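Drucken | Per E-Mail versenden

26/01/2026 – von Ifeoma Ezeani

Vom Sortieren, oder: Was man alles in einer Kiste findet

Seit September räume ich auf. Nicht durchgehend natürlich, dafür bin ich zu bequem und die Wohnung ist mir auch ans Herz gewachsen, so wie sie ist, aber doch mit einer gewissen Hartnäckigkeit, die meine Schwester Hauwa bei unserem letzten Telefonat »fast unheimlich« nannte. Angefangen hat es mit der Küchenschublade, der untersten, in die alles wandert, was keinen Namen hat. Ihr kennt diese Schublade, ihr habt bestimmt auch eine! Bei mir lagen darin Gummiringe, drei Korken, ein Schlüssel, zu dem in diesem Haus kein Schloss gehört, und ein Stück Kreide.

Ich habe dann den Fehler gemacht, die Schublade auf dem Küchentisch auszukippen, und zwar kurz vor dem Abendessen. Gegessen haben wir schließlich im Stehen. Kelechi hat es mit Fassung getragen und nur gefragt, ob der Schlüssel vielleicht zum Keller in Ranbridge gehört, wo wir vor vielen Jahren einmal gewohnt haben. Das kann gut sein. Ich habe ihn jedenfalls behalten, obwohl mir dort niemand mehr aufmachen würde und das Haus inzwischen, soviel ich weiß, eine neue Tür hat.

Damit bin ich schon bei meinem eigentlichen Thema, nämlich dem Kleinkram. Über Möbel kann man sich einigen, über Bücher kann man streiten, aber die kleinen Dinge machen einen fertig. Becher ohne Untertasse, Deckel ohne Dose, irgendein Klotz aus irgendeinem Spiel. Man nimmt so etwas in die Hand, dreht es um, denkt an einen verregneten Nachmittag auf Horgan und legt es wieder hin. Auf diese Weise habe ich an einem ganzen Samstag genau ein Regalbrett geschafft, und auf dem stand hinterher mehr als vorher.

Geholfen hat mir dann Binta Igwe aus dem Nachbarhaus, die früher ein Kurzwarengeschäft hatte und deshalb eine sehr ruhige Art, mit Knöpfen umzugehen. Sie meinte, ich solle aufhören, vorher Kategorien festzulegen. Also keine beschrifteten Schachteln, keine Listen. Zwei leere Behälter nebeneinander, am besten flach und so breit, dass nichts übereinander liegt, und dann wandert ein Stück nach dem anderen von links nach rechts. Was drüben ankommt, bleibt. Was nach zwei Abenden noch in der ersten Kiste liegt, darf gehen.

Ich war skeptisch, das gebe ich zu. Ich hatte mir nämlich gerade erst eine Sortierbox von Clundard gekauft, mit 42 kleinen Fächern und einem durchsichtigen Deckel, und war ziemlich stolz darauf. In der Box liegen jetzt meine Nähsachen, dort passt sie wunderbar hin. Für den Rest taugen Fächer einfach nicht, ein Kinderbecher ist zu groß und eine einzelne Murmel sieht in so einem Fach aus wie bestellt und nicht abgeholt.

Mit den breiten Kisten ging es auf einmal flott. Ich habe mich abends mit einer Kanne Tee auf den Teppich gesetzt, das Radio leise im Hintergrund, und Stück für Stück herausgenommen. Große Teile zuerst, das hat sich bewährt, denn unter einem Becher versteckt sich gern noch etwas Kleines, und wenn man andersherum anfängt, wühlt man nur. Kantige Sachen liegen fest und lassen sich gut greifen. Rundes rollt davon, am liebsten unter das Sofa.
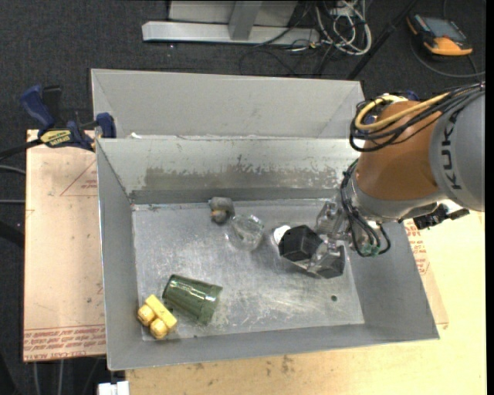

Plastikbecher waren übrigens mein größtes Problem. Ich weiß nicht, woher sie kommen. Von Kindergeburtstagen vermutlich, von Picknicks, von dem einen Sommerfest in Flarnden, bei dem Oluwatosin die Bowle gemacht hat und alle ihr Geschirr durcheinandergebracht haben. Stapeln lassen sie sich nur, wenn sie aus derselben Familie stammen, und bei mir sind sie allenfalls entfernt verschwägert. Ich habe sechs behalten, für Pinsel, für Setzlinge und falls doch einmal wieder jemand ein Picknick vorschlägt.

Schwerer tue ich mich mit den kleinen Spielfiguren. Meine Nichte ist längst aus dem Alter heraus, sie hat neulich am Telefon sehr erwachsen geseufzt, als ich danach fragte. Weggeben will ich sie trotzdem noch nicht alle. Eine steht jetzt auf dem Fensterbrett neben dem Basilikum, und Kelechi dreht sie jeden Morgen so herum, dass sie hinausschaut.

Der Flurschrank fehlt noch, und vor dem habe ich Respekt – dort liegen die Fotos, nach Kelechis Schätzung fast 2.000, lose in Tüten. Binta hat angeboten, mit Kuchen vorbeizukommen. Ich habe ihr gesagt, sie soll bis nach meiner Erkältung warten, und bis dahin bleibt die Schranktür zu.

Drucken | Per E-Mail versenden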